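Bench notebook - bag handling, two-arm cell
Tue 12 September
Entry: I. Zepeda. Read by: D. Villalobos, Y. Higuchi
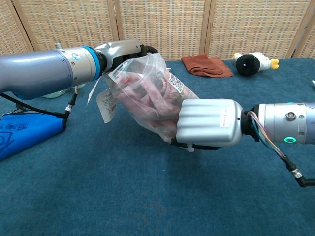 Fig. 1. Snack bag held by both hands. Left gripper on the top of the bag, right hand on the lower right portion.

Purpose of this week's work is to answer Anjana's question from the August review: can the cell put away a mixed table of household items without a person stepping in. Towels and plush toys we have numbers for. Bags we do not, so bags first.

Setup unchanged from Kulley run except as noted. Teal-blue carpet on the tabletop stays. Rust-brown towel and the bird plush left on the far side, blue cloth pouch in the left foreground. Dayana wanted these cleared for the bag trials. I left them in, on the grounds that a kitchen table will have other things on it and the planner should cope.

Task as scripted:
Left gripper picks bag by the top and lifts clear. Right hand closes on the lower right portion. Both move to the bin position, left releases, right lowers.

Total trials logged, all bag types: 192. Results by stage are in the Gudeta sheet, tab 7. Comments below are only what the sheet does not show.

1. First pick. Parallel fingers on a flat, crumpled edge work better than I expected. Most lost picks are the fingers closing on one layer of film only. The bag then comes up open on one side and the contents shift. Force reading at the wrist looks the same for one layer or two, so the controller reports a good grasp in both cases. Berenice suggests a short pull against the table before lifting. Not tried yet.

2. Vision. Clear film is still the weak point. The segmenter finds the pink and red contents and takes them for the whole object, so the grasp point comes out low. On this bag the printed label with the QR code on the right side gives it something to lock onto, and the dangling paper tag on the left gives it something wrong to lock onto. Tried masking the tag in software. Picks improved, but I do not count that as a fix. Every bag has a different tag.

3. Second hand. The rounded fingers squeeze whatever is there. With elongated contents they press the pieces against the film. No tactile signal used in this series. For candy it does not matter much. For eggs or a bag of salad it would.

4. Handover. Slowest stage by a wide margin. The left arm waits for the right to report stable, and the stability check times out if the bag swings. Shortened the lift height, which cut the swing. Yasuo's view is that the check should be dropped and the two arms run on a common clock. I would like to see that on the Drendel arms first, where a collision is cheaper.

5. Cabling. Wire bundle at the right wrist needs a proper sleeve before longer runs. It bends where it joins the black cable and I do not trust it at full rotation. Ordered from Skikthorpe, part 863.

On the general question. For one known bag, in a known place, with somebody nearby, yes, the cell can do the job. A person does it one-handed while looking at something else, and the cell needs two arms and a long wait. On the shop floor the comparison is a little kinder - bags there are all the same size and come with the tag in the same spot - and I would be willing to quote for a packing station on that basis. I would not quote for a kitchen.

Anjana asked for a number she can put in the report. I gave her the first-pick rate only and asked her to leave out the full-sequence rate until the handover is redone. She did not like this.

Disk: 1,967 clips on the bench machine, including calibration. Dayana to move these to the server before the next series or logging will stop mid-run like last time.

To do
Pull test before lift (Berenice)
Common clock, Drendel arms only (Yasuo)
Fit sleeve when it arrives (me)
Bags with no label at all, same contents
Rerun towel baseline with the shorter lift height, in case that changed something there too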